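Gostbridge Grillers – Open Fire – Meatballs on skewers, who has a method?

kilel_kitchen
Posted 2026-08-22

Okay, I have gone completely meatball mad this summer and I need people to talk to about it! My family has eaten them grilled, broiled and simmered, and I am nowhere near done. The best so far were lamb with cumin, grated onion and a big handful of parsley, cooked over charcoal until the outsides went dark and crackly. Wow.

My trouble is the threading. Half of them split when the skewer goes through, and the ones that survive spin like tops when I try to turn them. I use thin metal skewers because I own a drawer full of them. What do you all do?

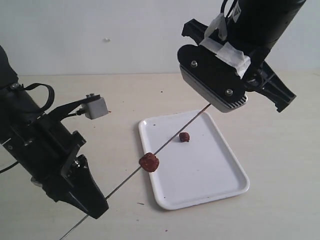 Do you thread them raw or cooked?
Raw, but chilled hard first. Give the shaped meatballs an hour in the fridge on a tray, then push the skewer through slowly with a twist.

That was my sister's rule, anyway, and it did help. I still lost a couple into the coals, and I'd love to hear other ways.

Lies Kuipers

Oh, I love this topic! I go the other way from your sister. I bake mine first at 400 until they're just set, let them cool, thread them, and then grill for color. You can brush on a glaze at the end and it doesn't slide off. They hold together beautifully, and you can do all the baking the day before a party.

For the mix I use beef and pork, half and half, one egg per pound, and breadcrumbs soaked in milk. Soak the crumbs until they're a paste. Dry crumbs make little weak spots, and that's where the thing cracks.

oldcoals (Alun Kemeys)

Baking first is cheating, Lies, and I'll say so every time. You get a gray meatball with stripes on it. The fat needs to hit the fire from raw or you lose all that smoke.

No egg, no crumbs. Salt the meat and knead it like bread dough until it's sticky and clings to your palm when you turn your hand over. That stickiness is what holds it on the skewer. I've cooked 60 of these in an afternoon for the fair at Ulidia and dropped one.

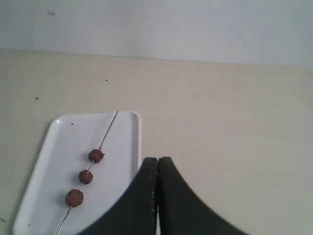

Size matters too. Keep them small, walnut or a bit under, and leave a gap between each so the heat gets in. If they're pressed up against each other the sides stay pale and soft and you end up cooking the ends to death waiting for the middle ones.

Lies Kuipers

Gray with stripes! Alun, come over and eat one before you say that again. Mine brown all over in the oven, you just need the rack up high. I'll give you the smoke point, though. You do lose some of that.

santeri_e

Can I ask about wood versus metal? I've got a bag of bamboo ones and I soak them, but they still char at the ends. My neighbor Veikko Koskela says metal is better because it carries some heat into the center. He also says you should oil them first. I tried one batch oiled and the meatballs slid around even more, so I'm not convinced!

kilel_kitchen

Santeri, same here with the oil. Mine were like beads on a string.

So I tried Alun's kneading last night and I am thrilled. A full five minutes by hand, with wet palms for the shaping. They went on without a single split – I think I yelled out loud. I did chill them as well, so I'm mixing methods, sorry Alun. 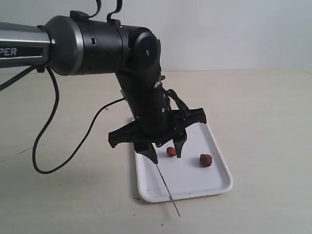
The spinning is better but still there. I'd grab the skewer with tongs and turn it over, and about half the meatballs would roll right back to where they started. The cooked side got very cooked. Still delicious, I should say! We had them with yogurt, a chopped cucumber salad and flatbread, and there were no leftovers at all.

thakala

Flat skewers. The wide ones, like a ruler. A round skewer will always let a round meatball spin, however well you knead. I bought a set at Abdel Hamid, the kitchen shop behind the market, and I'd never go back.

If you want to keep your thin ones, use two side by side with a finger's width between them. It's fiddly to thread but it turns as one piece. My kids call it the ladder.

oldcoals (Alun Kemeys)

Tapio's right about flat ones for minced meat. I'd disagree on the double skewer with anything this small, you'll tear it in two. For bigger patties, sure.

santeri_e

I've done the double with bamboo and it worked fine, even with little ones. You do have to hold the meatball in a cupped hand and put both points in at the same time.

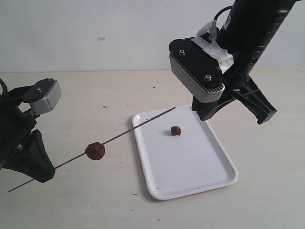 Start with the blunt side of your hand behind it, so the meat has something to push against when the points come out the far side. And wipe the skewers down between batches, or the bits stuck on from last time drag at the meat.

Lies Kuipers

Wiping them down, yes! I forget that every time.

Has anyone got a good glaze? I do honey, soy and a lot of garlic, but I've been making it for years and I'm ready for something new.

kilel_kitchen

Pomegranate molasses with a spoon of tomato paste and some chili flakes. Brush it on for the last couple of minutes only, it burns fast. I'm ordering flat skewers and trying it again with turkey, so if anybody has thoughts on keeping turkey from drying out, please post them!

oldcoals (Alun Kemeys)

Thigh meat, and more onion than you think. Squeeze the onion out first.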